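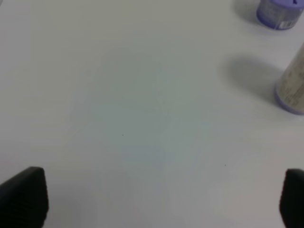

Fitlow Track Day Car Check: Prudham Circuit

Last updated: Sunday, October 8, 2023
Print this page | E-mail this page

Welcome, or welcome back! This is the same list we use at the tech line at Prudham, with my comments added under each item from years of crawling under other people's cars on cold mornings. Please go through it at home, on level ground, a few days before you drive out. Car number, driver's name and current mileage go at the top of your sheet. I've filled this one in for my own coupe as I went along.

Car: 419
Driver: Morven Rennie
Miles since last full service: 3713

1. Wheels and lug nuts
[x] All nuts present and torqued with the car on the ground
[x] No cracks on the inner or outer face of any wheel
Comment: My book says 145 Nm for this car, but yours may be very different, so look it up and write the number on your sheet. I have 16-inch wheels on for the wet and I check those just as carefully as the dry set. Hubcaps and trim rings come off and stay home.

2. Tires
[x] Tread above the wear bars across the full width
[x] No cords, bulges or plugs in the sidewall
[ ] Date code checked on all four
Comment: I still owe myself the date code on the left rear, hence the empty box. Run your hand over the inside shoulder, where you can't easily see — a tire can look lovely from the driveway side and be down to nothing on the other.

3. Brakes
[x] Pads at least half thickness
[x] Rotors free of cracks reaching the edge
[x] Pedal firm with the engine running
[x] Fluid changed since April
Comment: If you only have time for one item on this page, please make it this one. Old fluid feels perfectly fine on the way to the store and then goes soft at the end of a long straight. I use the Asix fluid the club buys by the case, but any good fresh fluid that suits your system will pass.

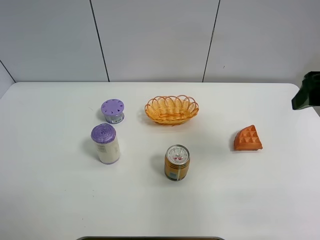 Réjean Grewal: Could we be stricter on pad thickness? Half is okay for a light car in the morning group, but I went through the rest of mine by mid-afternoon at the last Prudham day. I'd like to see people bring a spare front set, and the tools to fit it.

Good point, Réjean, and I've put spare pads down as "strongly advised" for now. I don't want to frighten off first-timers in small hatchbacks who will barely warm theirs up, but heavy cars should certainly have a set in the paddock.

4. Fluids and leaks
[x] Engine oil at the full mark
[x] Coolant level correct, overflow tank secure
[x] No drips after ten minutes at idle
Comment: Slide a clean piece of cardboard under the engine and go have a coffee. A light film around an old gasket gets a note on your sheet. A drip gets you sent back to the paddock, with my sympathy. 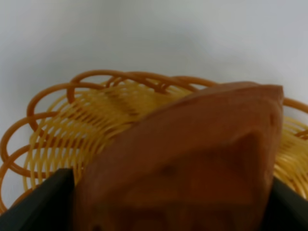 Sweet potato, close up.

5. Battery and cabin
[x] Battery does not move when pulled hard by hand
[x] Positive terminal covered
[x] Belts latch and release cleanly
[x] Floor mats and everything in the door pockets removed
Comment: Look under the seats too, and then look again with a flashlight. For the Sangkhawat harness kits, check that the lap strap sits low on your hips and that the mounting bolts are tight. 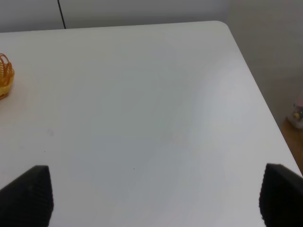 White tabletop with a rounded corner.

6. Helmet and clothing
[x] Helmet rating sticker readable
[x] Long sleeves, long pants, closed shoes
Comment: Bring the helmet to the tech line with you, please, so you don't have to walk all the way back for it. Sign the sheet at the bottom and keep it in the car until the drivers' meeting, when I'll come around and collect them.

Print this page | E-mail this page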